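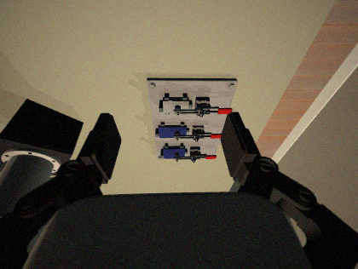
Running a simulated robot demo at an open day – how do we keep visitors with us?

Posted in Robotics and Automation > Teaching and Outreach
Asked by Declan Rafferty, 2026-09-04

I help out with the engineering club at a high school near Iltenton. Last spring we took our students to the open day at Drorkby, and one of the stops was a simulated arm working at a task board with toggle clamps on it. You stood at a desk in the Abdel Hamid room, the person running it talked for ten minutes, and the arm moved on a big monitor. There was no physical robot at that stop.

Our school now wants its own open day in November and the club would like to do something along the same lines. We have no arm and no budget for one. We do have two decent desktop computers and a projector. Drorkby was kind enough to share the scene and some stills with us.
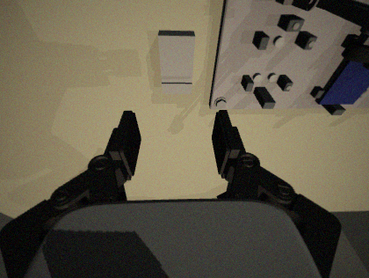 Gripper open, gray block on the table beside the board.

My problem is the visitors. When our own students watched at Drorkby, half of them drifted off before the arm had done anything. The ones who stayed had the same few complaints: it was slow, they couldn't tell what the goal was, and they thought it was a video. I'd like to avoid all of that.

What I'm asking:

How long should one run be? Ours takes close to four minutes from start to finish.

Should we show the close view from the gripper, the wide view of the room, or both? We can only project one screen at full size. The other would have to be a monitor on a table.

Is there a good way to show people that it's being computed as they watch?

We expect the gym to be noisy, and parents will come through in small groups all evening. The students will be doing the talking, mostly ninth and tenth graders. I'd be glad to hear from anyone who has done this at a school or at a company visit.

2 replies

Ailbhe Mac Carthaigh

I've run a stop like this at several open days, simulated and real, so here is what has worked for us.

Four minutes is too long for people who are standing up. Cut the job down. With a clamp board the temptation is to do every row, and visitors lose interest on the second one. Pick one clamp or one block, do that, and reset. We aim for 50 seconds and then the student talks while the scene goes back to the start. If you can't get it that short, start the run with the arm already close to the board. The long swing over from a parked position is the dullest part and you can skip it without cheating anyone.

Say the goal before the arm moves. One sentence, out loud, every time: "It's going to try to close the top clamp." Then stop talking. Students tend to narrate the whole way through, and in a gym it turns into noise.

On the views, use both, but put the wide one on the projector. People walking up need to see an arm, a table and a floor before a close view makes any sense to them. The gripper view is better for the second minute, when somebody has stepped forward and is asking questions. Put it on the table monitor, and turn that monitor so it doesn't face the entrance.
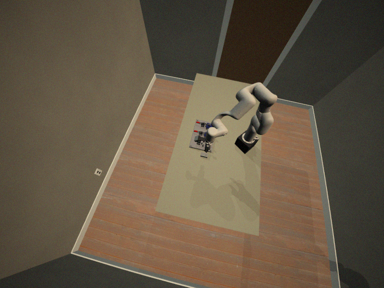
You'll also want to mark the floor so that the group stands in one place. We put down tape 3 feet back from the table. Without it the first two parents stand right in front of the projector and stay there.

For the "is it a video" question, let the visitor change something. In our setup a slider moves the loose block a little before each run. A kid moves it, presses start, and the arm has to deal with it. After that we don't get the question. It does mean some runs fail, and you need to decide beforehand how the student handles a failure. We tell ours to say what went wrong if they know, say they don't know if they don't, and press reset.

Two practical things. Turn off automatic updates on both computers the night before. And keep a tally of the runs on a whiteboard. At our last event we got to 772 over the two days, and people liked seeing the number go up. The school kids had been betting on 1000 and were a bit let down.

One more on the failures – keep a separate column for them on the whiteboard. Parents who work in factories will ask how often it misses, and it's better to have the number in front of you.

pressbrake_pete

What she said on length. We did a plant visit day with a palletizer, a real one, and nobody under 15 lasted past two minutes.

Only thing I'd add is sound. Simulations are silent and it makes them look fake in a loud room. We had a little beeper hooked up for cycle start. Cheap, and heads turn.

Also check whatever software you're using is OK with a projector. We used Avitz for a layout demo once and it kept opening its menus on the wrong screen. I don't know if that's been fixed. Might have been our laptop.

Declan Rafferty

Thanks both. We'll go with one clamp per run and the wide view on the projector. The slider is a good idea and I think two of our tenth graders can manage it. I've asked them to practice the one-sentence opening.

Ailbhe, did you let visitors press start themselves, or only move the block?

Ailbhe Mac Carthaigh

They pressed it themselves. Use a big button if you can find one, and put a spare in the box. The keyboard gets sticky by the end of the evening.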